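About Surkia

Hi, and welcome! I'm the person behind Surkia, and if you've written to us, the reply you got was most likely typed by me with a sandwich in the other hand. We teach people how to teach robots. You take hold of an arm (or a controller, or a pair of joysticks if you grew up on video games), you do the job the way you'd like it done, and the robot gets a recording to learn from. That's the trade, and I've been hooked on it ever since I first pushed a stiff old arm through a pick-and-place job and watched it play my own wobbles back to me.

How we got going

I used to write robot programs the long way, one waypoint after another, for a packaging line. Every time the box changed size I was back in there with a laptop on an upturned crate. One June I tried guiding the arm by hand instead, and I had the new box running before lunch. I quit that fall and rented a unit with terrible heating. Surkia started with 2 arms, a borrowed bench and a first class of people who were very patient with me.

What you'll do in a class

Our starter course is called Trekusska (it was the name of a boat I liked, there's no deeper story). You begin on the simulator, because you can be as clumsy as you want there and all it costs you is a reset. You sit at the controls, you drive the gripper, and you record a demo each time you get through the task. We ask for 54 good ones before you move over to a real arm. People groan when I say that number, and then they get to thirty and want to keep going!

The first exercise is picking up a cube. It sounds like nothing at all, but you're working from the gripper's own view, with a finger at each side and the table tilting away from you, and your sense of left and right takes a while to settle in. Go in with the fingers wide, get the cube between them, and even up the gaps before you close. If one finger is a lot nearer than the other, shift over first – the robot will copy a lopsided grab just as faithfully as a nice one.
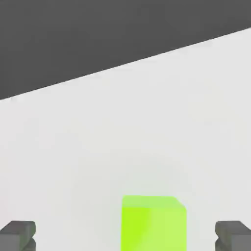

Our gear and our space

The hands-on room has lead-through arms that you move by the wrist, plus a remote station we call Moser, where you drive from one side of a partition and the arm works on the other. Everything you record gets saved in Zedow, our own little tool for trimming and sorting demos. It's plain to look at and I'm very fond of it. As of 10 March 2020 the shared library in there holds 1331 demos made by students, and you're welcome to train on any of them. The whole place is 900 square feet, so classes stay small and you'll get plenty of time on the controls.

Who comes to us

Machine shop folks, lab techs, teachers, a few retired people who just like the idea. You don't need to know how to code. Steady hands help a bit, patience helps more, and we have a decent coffee maker for everything else. If you'd like to see a class before you sign up, send us a note and come sit in on one – I'll find you a chair and probably hand you a controller.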